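3.2 Materials and setting

Color names are learned later than most nouns, and children who can sort objects by color without trouble often can't give the right word when asked. Earlier work with the Welton naming task used printed cards. Cards are cheap and easy to store, but a child who has seen a set of cards before may treat the session as a test and stop talking. We wanted short, natural requests of the kind heard at home ("Can I have the green one?"), so we used tableware in place of cards.

The full Vesura set has bowls and cups in solid colors. We left out patterned pieces and any piece whose color was named differently by the two authors of the coding manual, Fedoruk and Boiko. Lime green stayed in after some debate. Adults in the pilot called it "green," "light green" and "lime," and all three were accepted as correct. The same rule was used for other colors with a common short name and a longer, more exact one. "Light blue" for a dark blue piece was scored as partly correct.

A plain dark cloth was laid over the table before each session. In the pilot we had used a bare white table top, and pale pieces were hard to pick out under the ceiling lights. The cloth was green in all sessions reported in this paper. Because the cloth itself has a color name, the adult did not mention it, and any remark a child made about it was transcribed but not scored. Figure 2 shows bowls and cups on the cloth.

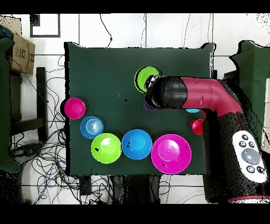
Figure 2. Brightly colored bowls and cups on the dark green table covering.

3.3 Procedure

Sessions were held at the Dovhaniuk preschool in November, in the morning, before the outdoor play period. Each child came in with a familiar adult, usually a parent or a teacher from the same group. The adult sat next to the child and read the requests from a sheet. The order of the requests was set in advance and was different for each child.

A request was read once. If the child did not respond, the adult waited and then read it again with the same wording. Pointing and gestures by the adult were not allowed, and trials in which they occurred were dropped. After the requests, the roles were switched and the child asked the adult for pieces. This second part gave us most of the spoken color words. The switch was explained with one practice turn, which was not scored.

3.4 Transcription and coding

We collected 400 trials. Of these, 274 contained at least one color word spoken by the child and were kept for the naming analysis. The rest were used only for the comprehension scores. Speech was typed out in Flalter, with one line for each turn. Repeated words within a turn were counted once. Words copied directly from the adult's last turn were marked as imitations and are reported separately in Section 4.

Boiko coded all trials. Fedoruk coded a random set of 100 without seeing the first codes, and the two agreed on 91. Most of the differences involved unclear speech, such as "geen" or a word begun and dropped. These were settled by listening to the recording again, and the codes in the final file are the settled ones.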